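My aunt's letter said the black one packed down to nothing. She had underlined nothing, and I have never trusted a word that had to be underlined.

It was a rain shell, or that was the claim on the tag. Cotulix, size medium, 17 dollars at the outlet in Povero, marked down from a price I don't believe anyone ever paid. She had mailed it to me in February with instructions to fold it, not roll it, and to keep it by the door. I kept it in a drawer for most of a year. Then the forecast turned, I had a bus to catch at 5, and I took it out and tried to do what she said.

Fold the sleeves in, the letter went. Fold the bottom up to the collar. I did the sleeves. They slid back out. I did the bottom, and the sleeves came with it, and somewhere in there I lost track of the collar altogether. 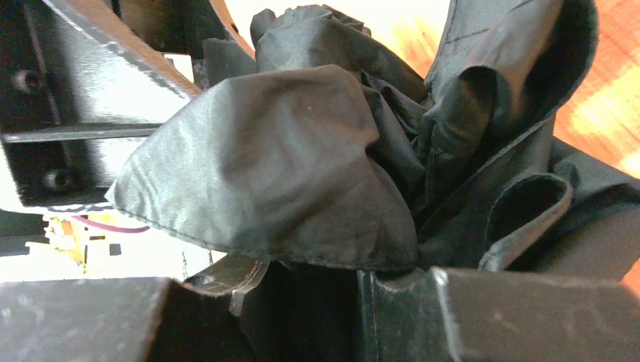 Thin cloth like that has no opinion about where it ought to go. You press a crease into it and it agrees with you for as long as your hand is there. I found a hem and followed it, thinking it would lead me to a corner, and it led me around a cuff and back to my own thumb.

My aunt could do it in the time it took a kettle to boil. She told me so on the phone, and I pointed out that I had never once seen her do it. She said I never watched. We had nearly the same conversation about fitted sheets, and about the Stikano pan that nothing was supposed to stick to.

I tried it on the bed, on the floor, and against my chest with my chin holding the top. The best of the lot was about the shape of a loaf of bread. I put it in my bag and the zipper wouldn't close over it, so I took it out again and put it on.

It wasn't raining yet. I walked to the stop in it anyway, rustling, with the letter in the pocket.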